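In Praise of the Slow Table

My sister-in-law has a theory that you can tell how a person feels about the future by which end of an open day they walk to first. I went to one in March, at a lab called Skastovham, which occupies what used to be the showroom of a carpet business and still has the big windows to prove it. Most of the crowd went left when they came in, toward the tall machine that was stacking crates by the loading door, and I went right, mainly because there were chairs.

I should say at the outset that I am not a technical person. I repaired and sold costume jewelry for a good part of my working life, and I write this column because the editor of the time liked a letter I sent in about bus shelters. So take what follows as the opinion of a woman who knows clasps and ear wires very well and knows robots only from having stood near some of them for an afternoon and asked a lot of questions of people too polite to walk away.

The crate machine was called Goh, and it was very impressive, and I don't want to be unfair to it. It picked up a crate, it turned, it set the crate down, and the children shrieked every time. A young man with a headset told us how it worked in a voice you could have heard from the parking lot. I gave it a good while later on, after my coffee, and I clapped along with everyone else. But I have seen strong machines before. My father drove a forklift. I came away feeling the way I do after fireworks, which is pleased and ready to go home.

The slow table was another matter. There were 4 chairs pulled up to it and when I sat down, three of them were free. The work there was small things: opening a drawer, finding an earring, picking up one piece and leaving its neighbors alone. The woman in charge, Verena Riedl, had a hand-held gripper, a thing with two dark fingers that you carry around and work yourself while its camera records what the fingers are up to. You do the job with it over and over, and the recordings go toward teaching a robot arm to do the same job on its own. She told me her group had 1,167 recordings from that kind of tabletop work so far, and she said it the way I might tell you how many miles were on my car, a little proud and a little tired.
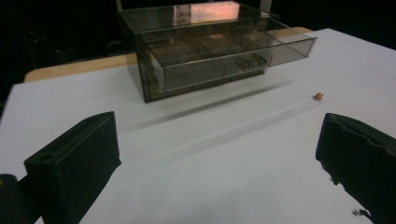
The jewelry task at the slow table, from the gripper's own camera. Skastovham open day.

Well, you can imagine what this did to me. I have spent whole weeks of my life, if you added them up, looking into drawers like that one. A clear drawer is a wonderful thing until there's a tangle in it, and then you have loops and glints and no idea which end belongs to what. And a single little piece lying by itself on white, with nothing near it, looks like the easiest thing in the world to pick up. It is not! It's rounded where you want it flat, it shines where you want to see the edge, and if you come at it a hair too hard it shoots off under the radiator. I said this to Verena and she laughed and said that was most of her last year, right there.

She let me have a turn. I will not pretend I was good at it. I have good hands, or I did, and I sat there with that gripper feeling as if I'd been asked to thread a needle in ski mittens. What I kept missing was the little bit of give you feel in your fingertips just before a thing moves. You don't know you're relying on it until it's gone. I went after an earring and chased it across the table, and on my second try I got hold of it and was so surprised that I let go again. A boy in the chair beside me, who I would guess was nine, managed it on his first try and was very gracious about it.

So here is my opinion, since I'm supposed to have one and I've used up half my space on earrings. I think we have our open days the wrong way around. We put the big loud machine by the door because it draws people in, and I understand that, there are grants to think of and somebody has to pay for the cookies. But people go home from the big machine either thrilled or frightened, and I don't believe either one does them much good. They've seen something finished. They've seen it go right thirty times running. They will go to the next town meeting about the Trorport warehouse, or read the next headline, with that in their heads and nothing else.

At the slow table you see what is hard. You see a grown woman with a doctorate spend her afternoon on a drawer. You see how much patience a person has to pour in, one try after another, before a machine can be trusted with something your grandmother did while talking on the telephone. I found that I left with more respect for the engineers and, at the same time, a good deal more respect for my old colleagues at Mivetti, where we sorted returns by hand in the back room and were paid as though anyone could do it.

I don't say this to be smug about machines. Some of the people I used to work with can't do up their own necklaces now, and I'm getting there myself on damp mornings. If an arm on a dresser could someday open a drawer, find the pair to the one in my hand, and pass it over without a fuss, I'd have it in the house tomorrow, and I would probably say thank you to it. I asked Verena how far off that was. She gave me a long, careful answer with a lot of ifs in it, and I liked her for every one of them — the young man with the headset hadn't used any.

There is another open day planned for the fall. I've written to Skastovham to suggest they put the slow table by the door and add some chairs, and maybe a lamp, and let everyone have a turn before they get to the crates. They wrote back very kindly and said they would think about it. If you go, bring a child, and if you used to sew or fix watches or tie flies, sit down and tell them so. They'll want to hear what your hands know, and the coffee was better than I expected.

April 2024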